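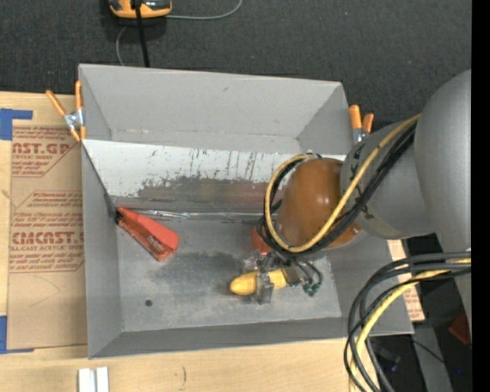

Photo: Suryani Setiawan, Jumport bench

05/12/2023

Bin picking with the gray metal bin, second round. I've been promising Endang I would write these sessions up properly instead of leaving them on the back of a parts list, so I'm sitting down with my tea and doing it while I still remember which run was which.

The question for this round was whether the new grasp scorer (the Rondonuwu one, with the wall penalty added) does any better than plain top-down picking when something is lying near the side of the bin. We put two objects in at a time, the corn and the red tool, and let the arm choose for itself. 219 attempts altogether, 81 of them with at least one object close to a wall. I had hoped for more of those, but everything likes to drift toward the middle after a drop and I didn't want to keep placing things by hand and fooling myself.

The corn is a lovely object to work with, I have to say. It's rounded and bumpy at the kernel end and smoother further along, and the scorer clearly prefers to close across the middle. I'm fine with that! My worry was that it would chase the bumps, as the old version did all through May.

The red tool is another matter. With the black tip close to the left wall, the old scorer kept proposing a finger position on the wrong side of the sheet metal. The penalty term got rid of nearly all of those, but now it is a bit timid and will go for the corn every single time if it has the choice. Of the 81 wall cases, 40 ended with the arm taking whichever object was further out. I don't count that as a failure, though Endang does, and we had a good long talk over it.

Bench notes: keep the orange clamps on both sides of the bin. Watch the yellow cable loop at the wrist when the arm reaches far left.

To do: lower the penalty weight and rerun the wall cases only. Ask Stindon for another set of finger plates. Endang is copying the logs over to Hondthorpe tonight.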